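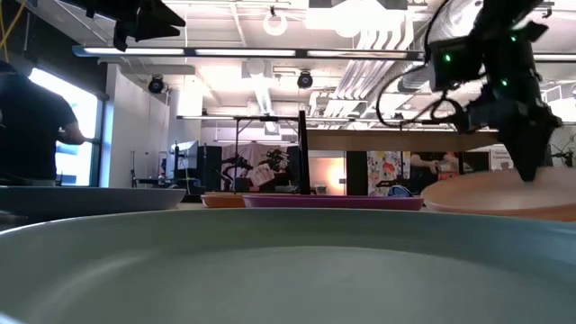

Re: [zullport-suppers] Matching plates, or whatever we've got?

From: Sumeya Abdella
To: zullport-suppers

Hi all,

Sorry for the slow answer, I was at my sister's all last week and her internet is a rumor. I'm going to reply under Sarahí's message from Tuesday's batch... no wait, the one before, I've lost track of the digests. Pasting it in so everybody has it:

> Sarahí Cervantes wrote:
>
> Before we do the April supper, can we please settle the
> plates? We had 40 people last time and I was washing
> between courses. I can get a full matching set of white
> from Rodard, plain, stackable, done. Or we keep going with
> everybody bringing what they own. I don't mind which but
> I'd like to know before I drive out there. Also whoever
> left a blue casserole with a glass lid, it's at my place
> and it has been to the dishwasher twice.
>
> Sarahí

OK so, plates. I'm firmly on the side of color and I'll tell you why, and then you can all outvote me.

My grandmother had a cupboard of odd plates, no two from the same store, and as kids we fought over them. You wanted the green one because the green one was yours. Nobody at that table ever mixed up whose dinner was whose! With 40 people up and down from their seats getting more rice, that's worth a lot. At the last supper I'm pretty sure I finished Leszek's potatoes. (Leszek, they were very good.)

The other thing is the food looks better. Beets on pink, no, I grant you. But lentils on orange are gorgeous, and a plain green salad on blue looks like you paid for it. White makes my cooking look like the cafeteria at my old school. 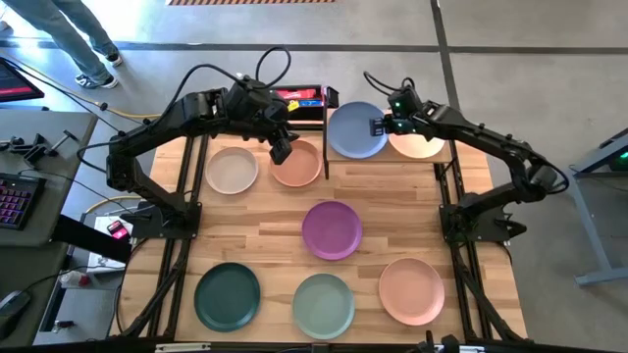 Round plates in mixed colors on butcher block.

What I would change is the sizes. The trouble with everyone bringing their own wasn't the colors, it was that we had soup bowls, saucers, a serving platter somebody was eating off of, and those square ones that won't stack with anything. If we say "round, dinner size, any solid color" I think the piles sort themselves out and Sarahí gets her sink back.

As for washing up, I say we scrape at the table and carry the plates out in one go when the main course is over. We did it that way at my cousin's engagement and the whole kitchen was clear in 15 minutes, with my uncle singing the entire time. Dessert can go in the little glass bowls we already have in the hall closet. 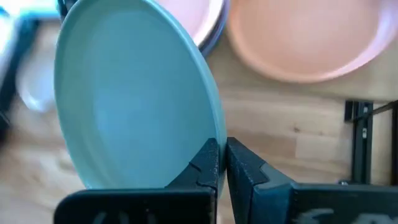 Leszek Pietrzak wrote me off-list to say he'll go along with color as long as nothing is heavy, his wrists are bad and he ends up carrying the stacks every single time. He also wants it known that he'd prefer white. Noted, Leszek!

So no big stacks, please, and if you're 20-something and sitting near the kitchen, get up and help the man.

Rawan asked about the menu. Far as I know it's still lentils, the flatbreads, two salads and whatever Sipho Visser decides to do with a chicken. Sipho, could you say soon? Last time there was a lemon situation and three of us bought a bag each. I'm doing the rice again, with the crispy bottom if my pot cooperates.

Also tables. I went back through the archive looking for what we said about tablecloths (there are 1,169 messages in there, I had tea and made an evening of it) and apparently we agreed ages ago to skip cloths and then forgot and bought them. I vote we skip them for real. I love a bare wood table, and with bright plates you don't need anything else going on. It does mean oiling the wood every so often. Mine gets a rub of the Skaramis oil and a night to soak in, and turmeric still wins now and then. I've made my peace with turmeric.
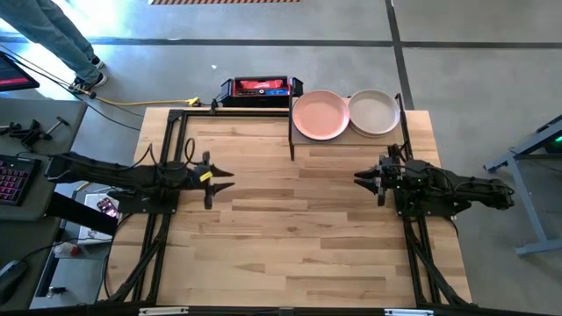
Butcher-block top in pale cream, tan and darker brown. I like the knot.

Anyway, can people write back with color or white, and how many dinner plates you could bring? Please put your initials on the bottom in something that washes off. Masking tape also works, though it came off in the sink last time and Rawan had to fish it out of the drain.

I'll be at the hall from 5 p.m. to put the tables up and I have the key. Park on the church side, the bakery gets cross.

And the blue casserole is mine, Sarahí. Thank you for washing it. Twice!

Sumeya

--
zullport-suppers mailing list
To stop getting these, send a message with "leave" in the subject line.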